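Torkden 20 Litre Wet and Dry Vacuum

Home / Workshop / Cleaning / Vacuums

In stock at our Cekgate store
Price: $248
Part no. TK-716
Ships within Australia. Pick-up is free if you don't mind the car park.

Overview

Most vacuum cleaners are built for a home where the worst thing on the floor is toast. The Torkden is for everyone else. It picks up sawdust, plaster, potting mix, dog hair, the water that came out of the washing machine, and whatever it is that collects under a ute seat over a long summer. It is loud, it is not handsome, and it will still be going when the good vacuum from the hall cupboard has been put out on the nature strip.

We have sold the Torkden for long enough to have seen plenty come back for a new filter and very few come back in a box with a letter. The one we use on our own shop floor is on its second hose and third set of castors. The castors were our fault. We have a step.

What it does well

Dry pick-up is what most people buy it for. The 70 mm inlet takes the wide hose, so wood shavings go straight through and don't form a plug halfway along. Fine dust is a different story, and you should fit the pleated filter before you go anywhere near plaster. Skip it and the dust will travel through the motor and out the back, and you'll have a room that is evenly grey.

For wet jobs, take the paper bag out. We put this in bold on the old page and people still rang us. Take the paper bag out, swap the pleated filter for the foam sleeve, and go for your life. There's a float inside that shuts off the suction when the drum is full. The motor changes its note when this happens, going from a roar to a sort of indignant whine, and that's your cue to switch off and find a drain.

The blower port is on the opposite side from the inlet. It will clear leaves off a small patio. It will also clear a workbench of every washer you own, so check which end the hose is in.
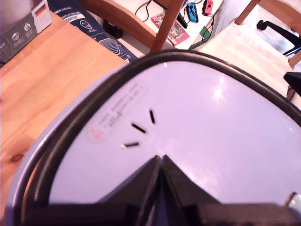

Emptying is the part where cheaper machines let you down. Lift the motor unit off, put it somewhere clean, and tip the drum over the edge of a garden bed or a floor waste. A full 20 litres of water weighs more than you think it will, and the drum has only the one handle. If you've been vacuuming water, leave the lid off overnight in a dry spot. We can always tell which machines have been packed away damp. We can tell from the front door.

The cord wraps around two hooks at the back. It's long enough to reach the far side of a double garage, provided your power point isn't behind the fridge, where everyone's is.

What it does less well

Stairs. You can do stairs with it, in the sense that you can move house with a wheelbarrow. The castors are made for flat concrete and have no interest in carpet.

Quiet is another weak point. If you have a baby, a night-shift worker or a nervous greyhound at home, choose your moment. Ear muffs are on the safety page and cost less than a counter lunch.

It isn't made for hot ash, either. The drum will take cold ash if you fit both the bag and the pleated filter, but "cold" means it has been sitting out for a couple of days, and not that it looks a bit grey on top. We keep one melted hose behind the counter as a visual aid.

In the box

Motor unit and drum
Hose, 2.5 metres
Two straight extension tubes
Wide floor head with brush and squeegee inserts
Crevice tool
Round brush (you will lose this first)
Pleated filter
Foam sleeve for wet use
One paper bag
Instruction booklet, in which the drawings are better than the words

Specifications

Drum capacity: 20 litres
Inlet: 70 mm
Power: 240 V, standard three-pin plug
Float cut-off: yes
Blower port: yes
Tool storage on base: four slots, for five tools

Spares and extras

Paper bags come in packs of five. The pleated filter can be knocked out against a fence post and rinsed now and then, but let it dry right through before it goes back in. Once it looks furry after a rinse, buy another. Hoses, castors and floor head inserts are kept on the shelf at Cekgate, and we can post them.

Zaki hoses will fit with the rubber adaptor. Mesico hoses won't, whatever the fellow at the market told you. They go on nicely and come off nicely, usually in the middle of a puddle.

Warranty and returns

Two years on the motor, one year on everything else. Bags and filters aren't covered, being the bits that are meant to get dirty. Keep your receipt, or at least keep a photo of it, as the printed ones fade to blank in a warm glovebox by February.

If you do need to send a machine back, please empty it first.

Also looked at

Torkden replacement foam sleeve
Torkden pleated filter, twin pack
Zaki long hose with rubber adaptor
Squeegee insert for wide floor head
Ear muffs, folding

Page last updated Nov 26, 2019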